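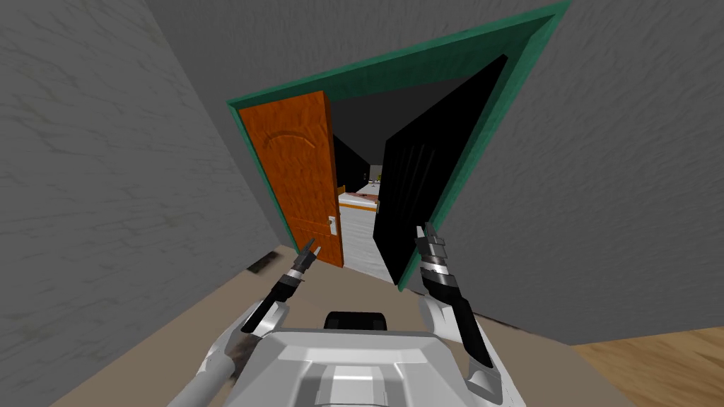 An open doorway, rendered.

I moved to Jillatthorpe in January with a plan to stop driving so much. The bus here is the 171. It runs from the top of the hill down to the station, and the timetable says every 30 minutes. I've now been riding it long enough to have opinions.

The morning buses are good. I get the one just after seven, and it is close to on time most days. The driver waits if she sees you coming up the sidewalk, which I never had in my last town. The evening buses are worse. Twice last month the one I wanted didn't show up, and I ended up walking home in the dark with a bag of groceries. It's a long hill.

What I didn't expect is how much I read now. I finished four books in my first two months. Before that I was getting through maybe one a season. The best of them was a library copy of an old travel memoir with half the maps torn out — I still liked it. I keep a paperback in my coat pocket and leave my phone alone until we pass the Hattori bakery, where I start packing up.

Money is harder to judge. I still have the car, so I still pay for insurance and the parking spot. The pass saves me gas and not much else. If I sold the car I'd come out ahead, but my sister lives in Huvby and there's no bus that goes there at all. I asked Kaede Tanabe at work how she manages without one and she said she rents a car nine times a year or so and complains about it every time.

I'm going to keep the car through the summer and then decide. In the meantime I've bought better shoes for the hill and a small flashlight for the nights when the bus doesn't come. The stop by the post office has a bench again, too. The old one had been gone since before I got here.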